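Lecture 6: Soil water, infiltration and runoff

Course: Land and Water Management
Instructor: Elsa Koskela
Lab sections: Kristaps Rebane, Kimie Hosoda

Read the chapter on unsaturated flow before lab. The problem set from Lecture 5 is still due at the start of class.

1. Where we left off

Last time we wrote the water balance for a small catchment:

P = ET + Q + dS

P is precipitation, ET is evapotranspiration, Q is streamflow leaving the catchment and dS is the change in storage. All terms are in mm over the same period. Several of you mixed mm per day with mm per month in the homework. Check your units before you add anything.

In this lecture we look at what happens in the top layer of soil, where rain is divided between infiltration and overland flow.

2. Soil as a store

Soil is made of solid particles with pores between them. The pores hold water and air. Porosity is the pore volume divided by the total volume. Volumetric water content is the water volume divided by the total volume, so it can never be larger than the porosity.

Three moisture levels you need to know:

Saturation. All pores are filled with water.
Field capacity. The water left after the large pores have drained under gravity, usually a day or more after heavy rain.
Wilting point. The water is held so tightly that most crops cannot take it up.

The difference between field capacity and wilting point is the available water. Multiply it by the rooting depth to get a depth of water in mm. Sand has large pores and drains fast, so it stores little for plants. Clay stores a lot, but much of it is below the wilting point. Loams usually have the most available water.
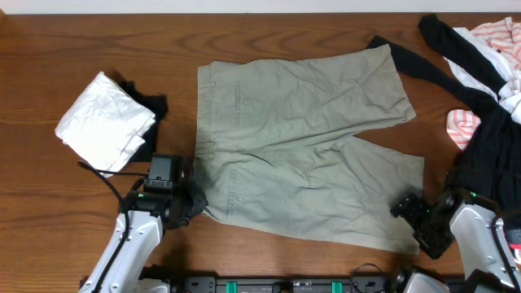 Khaki shorts laid flat on a wooden table.

3. Infiltration

Infiltration capacity is the highest rate at which a soil can take in water at a given moment. It is high at the start of a storm on dry soil and falls as the surface layer wets up. After long enough it levels off near the saturated hydraulic conductivity.

We use Horton's equation in this course:

f = fc + (f0 - fc) exp(-kt)

f0 is the starting capacity, fc is the final capacity and k is a decay constant fitted to field data. Remember that f is a capacity. If rain falls more slowly than f, the actual infiltration rate equals the rainfall rate.

Things that lower infiltration capacity: crusting by raindrops on bare ground, compaction by tractors or cattle, and a soil that is already wet. Mulch, roots and worm channels raise it.

4. Two ways to get overland flow

Infiltration excess: rain falls faster than the soil can take it in. The soil below may still be fairly dry. Common on bare or compacted land in short, hard storms.

Saturation excess: the water table rises to the surface and there is no room left. Even light rain then runs off. Common at the foot of slopes and near streams.

On the Siqueira plots the upper slope shows the first type and the valley bottom shows the second. Gunārs Kazlauskienė will cover the Siqueira field data in his guest lecture, so keep these notes with you.

5. Worked example

A storm delivers 12 mm in one hour on a field at Prarkley. The infiltration capacity stays above 11 mm per hour for the first part of the storm and then drops below it. Can we say that runoff is 1 mm?

No. We have to compare rainfall and capacity in each time step. If the rain came mostly in the first half hour, its rate was well above the hourly average and runoff could be much more than 1 mm. Work through this in lab with the five-minute record.

6. Lab: ring infiltrometer

Meet at the Clollside gate with boots and a notebook. Each group needs one double ring, a ruler, a stopwatch and two buckets.

Drive the rings in level and fill the outer ring first. Keep both water levels the same during the test. Read the inner ring every minute at first, then every five minutes once the drop becomes steady. Write down the land use and any cracks in the soil.

Plot infiltration rate against time and estimate fc from the flat part of the curve. Lab reports are due 2026-09-25, on paper or through the course page. Maximum 200 words for the discussion.

Next lecture: groundwater recharge and the Gutovis well records.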